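How I Sort a Mixed Bin Without Losing My Mind

I do this every couple of weeks, usually with a podcast on, and I start with whatever is lying in the big gray bin.

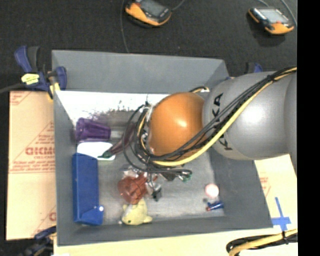 Khoa Diệp wrote in to say cups should always come out first, as they roll under everything else and you end up chasing them. I used to do boxes first, but okay, I tried it and I'm a convert!

So, my order now:

Cups. I had a translucent purple one over by the left wall this time, on its side. Reach in flat and lift from the rim — don't pinch the middle, thin ones crack on me.

Long boxes. Mine was blue and standing lengthwise against the wall. Slide it away from the side a little before you grab it (my knuckles learned this the hard way).

Flat stuff. White things with rounded edges love to hug the floor, so I get a fingernail under one edge and tip it up.

Odds and ends go last, into a Bondmont tray with two sections, one for keeping and one for "ask somebody."

Then wipe the floor of the bin. Scuffs like the pale streaks in mine I just leave alone. I scrubbed at some in May and only made my arm sore.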